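Glued maple panel cupping, flatten it or start over?
Hultlow Woodworkers Board > Finishing and Repair
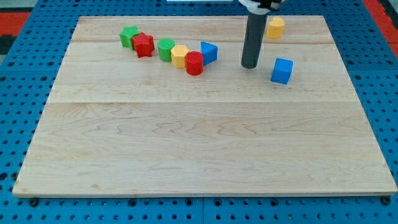
the maple board, seam above the middle

splinterkin
Posted Saturday 7:12 am
Ok so glued up a maple panel in March, meant to be a lazy kitchen board. Left it leaning on the wall in the basement and now I think it's got a cup in it. Straightedge rocks a hair on the bottom face, maybe more at the ends. No finish on it yet. Do I plane it, wet it, or rip at the seams and reglue? Dont have a drum sander. Kid wants it back for blocks by tonight.

mohsin_rana
Posted Saturday 7:40 am
Don't rip anything yet. How was it stored? Leaning against a basement wall one face gets all the damp. Lay it on stickers, air both sides, wait a week.

old_jorer_saw
Posted Saturday 7:58 am
A week does nothing. Wet towel on the hollow side, sun on the other. Done it 50 times.

mohsin_rana
Posted Saturday 8:03 am
And how many stayed flat after?

old_jorer_saw
Posted Saturday 8:05 am
Enough of them.

ctsuji
Posted Saturday 8:31 am
Towel trick moves it fast and it moves right back when it dries. Seen it open a glue line too. I'm with Mohsin, stickers and patience. Then hand plane across the grain, light cuts, check with winding sticks. That wavy grain will tear if you go with it so sharpen first.

What glue btw?

splinterkin
Posted Saturday 9:15 am
Zendus yellow, the big bottle. Clamps on for 9 hours. All from the same stack at Minhas so should be same moisture?? didn't check, no meter

old_jorer_saw
Posted Saturday 9:22 am
Same stack means nothing, outside boards are drier than the middle ones. Also Minhas keeps theirs by the roll up door. Paid 300 for a load there and half of it moved on me.

pinecone937
Posted Saturday 10:04 am
never had a problem with Minhas. you left it in your truck all winter, you posted about it

old_jorer_saw
Posted Saturday 10:10 am
Two weeks. Not all winter.

ctsuji
Posted Saturday 10:26 am
Anyway. OP, did you alternate the rings when you glued up? If they all curve the same way it cups as one big piece, if they alternate you get more of a washboard and it planes out easier.

splinterkin
Posted Saturday 11:48 am
No idea, went by whatever looked nice on top. Looked at the end just now and I think they all smile the same way. oops

mohsin_rana
Posted Saturday 12:02 pm
Then it'll want to keep doing it. Still fixable. Let it settle, flatten, then oil BOTH faces and the ends same day, same number of coats. People skip the bottom and wonder why it cups again.

pinecone937
Posted Saturday 12:19 pm
or screw battens on the bottom, slotted holes, done

ctsuji
Posted Saturday 12:33 pm
Battens on a cutting board? Crumbs and water sit in there forever. Fine for a shelf.

pinecone937
Posted Saturday 12:37 pm
its a toy table half the time apparently

splinterkin
Posted Saturday 2:20 pm
Fair lol. Going with stickers, it's up on four scraps on top of the freezer. Will plane next weekend if I get the iron sharp. Anybody got a grit they stop at before oil? I usually quit at 180 but it felt fuzzy last time

mohsin_rana
Posted Saturday 2:41 pm
Wipe with water at 180, let it dry, then hit it with 220 by hand. Takes the fuzz off.

old_jorer_saw
Posted Saturday 2:50 pm
Still say towel.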